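Talline Group Reports Two-Handed Table Clearing Learned From Hand-Held Gripper Recordings

January 23, 2018

Researchers at the Talline laboratory have reported a method for teaching a two-armed robot to set and clear a small table using recordings made entirely by people, with no robot present during the recording stage. The work, led by Yao-tsung Tse and Delia Bucur, is described in a technical report released this week.

The method, which the group calls Lumura, relies on a pair of hand-held grippers that share their jaw geometry with the grippers mounted on the laboratory's two arms. A person sits at a table, holds one gripper in each hand and performs a task at normal speed. The position and orientation of each gripper are recovered from printed marker plates attached to the top of the housing. Jaw opening is logged separately over a cable. A head-level camera records the table from the operator's point of view.

The report covers 218 recordings made by 13 operators. Each recording contains one complete task, such as moving a bowl onto a plate, placing utensils in a wire rack or taking them out again. Operators were told which objects to move and where to put them but were given no instruction on which hand to use. According to the report, this was deliberate. Earlier work at the laboratory had assigned each hand a fixed role, and the resulting policies tended to fail when an object was placed on the wrong side of the table.

The main technical contribution concerns the timing between the two hands. In ordinary handling, one hand often waits while the other finishes a movement, and the length of the wait differs from one person to the next. When a policy is trained directly on such data, it learns to pause without a clear condition for resuming, and the robot can stop indefinitely in the middle of a task. Severin Pichler, who wrote the training software, addressed the problem by re-indexing each recording. Clock time is replaced with a progress variable computed from the motion of both grippers. Periods in which neither gripper moves are compressed. Periods in which only one moves are kept, but the stationary gripper is labeled as holding its position.

"The policy no longer has to guess how long a pause should be," Pichler said. "It is told that one hand is holding and what the other one is doing. The pause ends when the other hand is done."

The group compared the re-indexed data with the same recordings in their original form. Both versions were used to train networks of identical size, and both were tested on the same arms with the same objects. The report states that stalls accounted for most failures of the policy trained on the original recordings, while the policy trained on re-indexed data failed mainly at the grasp itself. Thin handles were the most common cause. Where a utensil leaned against the side of the rack, the jaws frequently closed on the wire along with the handle.

Wire racks are a known difficulty for marker-based recording as well. The grid allows the head-level camera to see through to the objects inside, but it also places thin, dark lines in front of them. Bucur said the group kept the rack in the task set after trying a solid container, in which the lower part of each utensil was hidden from view and the recovered jaw position could not be checked against the image.

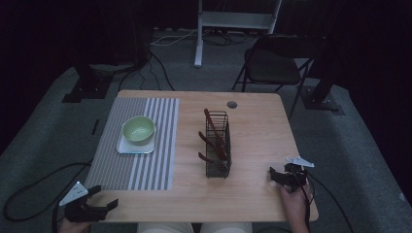
Recording with the two hand-held grippers at the Talline laboratory. The right gripper is beside the wire rack; the marker plates are the white triangles on top.

Marker visibility set the practical limit on how operators could move. If a plate turned away from the cameras for more than 2 seconds, the recording was discarded and repeated. Daithí Tully, who ran the sessions, said that operators adapted to this after a short practice period, usually by keeping the wrist lower when reaching across the table. The report notes that the adaptation may bias the data toward certain approach angles and lists the matter as unresolved.

The trained policy was also tested at a second site, operated by Hamdan, on arms of a different make fitted with the same jaws. No new recordings were made for the transfer. Wayne Garside of Hamdan said the policy ran after calibration of the camera position and the table height, although the arms had to be slowed because their controller could not follow the commanded motion near the edge of the workspace. Results at the second site were lower for tasks that required both grippers to be close together. The authors attribute the difference to a wider wrist housing, which triggered the collision limit before the jaws reached the object.

The report lists 6 task types in total, all of them performed on a single table with rigid objects. Soft items, liquids and objects that need to be passed from one hand to the other were not included. Tse said that handovers are the next subject of study. In a handover both grippers are in contact with the same object, and the present labels do not distinguish between a gripper that is holding its position and one that is about to release.

The recording software and the re-indexing code are to be released under the name Wonana, together with drawings for the gripper housing and the marker plates. The recordings will follow once operators have given consent for distribution of the head-level video. Pichler said the code does not depend on the video and can be run on gripper trajectories alone.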